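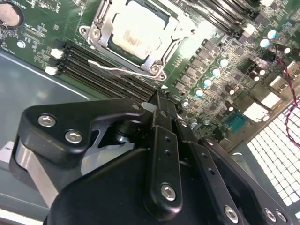 Green board, processor still in its socket. Lever on the left of the bracket.

Old computer parts: your questions
Pernen Reuse Shop, Grastton

Do you take whole boards?
Yes. Leave the processor in if it's already in, the bracket protects it. Memory out please, in a bag.

Coin battery, in or out?
Out if you can. Tape over both sides, goes in the tub by the till. If its stuck leave it, we'll do it.

How do I get the processor out?
Lever down a touch, out sideways, then up. Lift the bracket, then lift the chip straight up by its edges. Don't touch the underneath.

Can I post things?
Up to 2 boards a parcel. Anti-static bag or plain cardboard, no bubble wrap straight on the board. Loose wires taped down.

Do you pay?
Not for single boards. Over 200 kg ring first, ask for Ursina Ortner.

Where does it all go?
Working ones get sold in the shop. Dead ones go to Skalska for the metal, roughly 3,230 boards last year.

Will you test mine while I wait?
No sorry. Test bench is mornings only untill May.

Laptops?
Not here. Try Tseng, over the road.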